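Visit to Farnum, Kurnusville, May 2026

We were a group of eleven from the evening course, and Pao-chu Tam met us at the door and gave us badges. Farnum has two floors in the old Unnithan building. Upstairs they make the kitchens, all of them inside the computer, and downstairs people sit with a controller in each hand and do small household tasks in them, again and again.

Each task that goes well is saved as one example. For moving things in and out of a sink they want 3,000, and on the day of our visit they had 134. I found this a little sad, but Ms. Tam was calm about it – the slow part is drawing the kitchens, she said, and 50 of them are ready now.

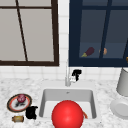
I was allowed to try for a quarter of an hour and saved 3 examples. My wrist was tired afterwards. The fruits and vegetables change from one kitchen to the next, and so do the plates and the windows, so the system does not learn only one room by heart.

Coffee was served upstairs. The bus back to Ganitbridge leaves from behind the building, and it is better to buy the ticket before. The next visit is in July, and the list is already open at the course office.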